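Subject: Re: [members] Cardboard collection, start date and drop-off rules
From: Colleen Paquette
To: members list

Dear members,

Thank you to all who replied to last week's notice. Several of you raised the same point as the message quoted here, and I am answering it on the list so that everyone has the same information.

> The notice says that the Hiebert Street depot will stop taking
> mixed paper in October. Does this include cereal boxes and egg
> cartons? Our building has 340 units and only one recycling room.
> We need to know what to tell residents before the signs go up.
> Also, will the Sunday drop-off continue?

Cereal boxes and other thin food boxes will still be accepted, provided they are empty and folded flat. Egg cartons made of molded paper will also be accepted. Office paper, magazines and envelopes must go in the separate gray container. Pizza boxes with grease on them will be refused, as they are now.

The change applies to all member buildings served by Zavum, including the two on Nimine Avenue that joined over the summer. Buildings served by Rurkov are not affected until their present contract ends, and their managers will hear from this office separately.

Shipping boxes remain the largest part of what we send out, and they are also the main cause of missed pickups. A box left standing takes up the room of many flat ones. Residents should open the bottom seams, remove any foam or plastic fill, and lay the sheets flat. 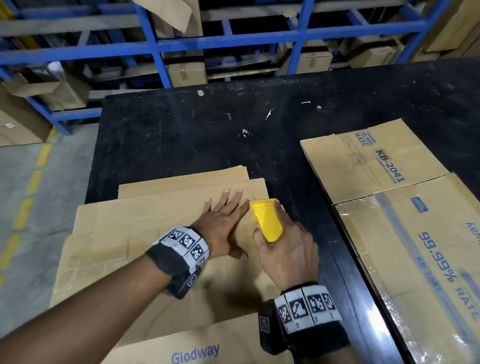 Tape and paper labels may stay on. Plastic straps must come off. Sheets longer than 4 feet should be cut down or folded once, or they will not pass through the opening of the new containers. Bundles tied with string are acceptable, but tying is not required.

On the matter of the Sunday drop-off, it will continue through the winter with a shorter day. The gate will close at 2 p.m. Please do not leave material outside the fence after that time. The city has warned us twice about this, and any fine would be charged to the members' account.

We have ordered 2,000 printed cards for residents, in English and Spanish. Managers may collect them from the front desk during office hours. Please reply to me directly, not to the full list, with the number you require and the name of the person who will pick them up. Larger signs for recycling rooms are still at the printer — I will write again when they arrive.

Managers who wish to change the size or number of their containers should send the request in writing before the end of the month. Requests received later will be held for the spring schedule.

Sincerely,

Colleen Paquette
Member Services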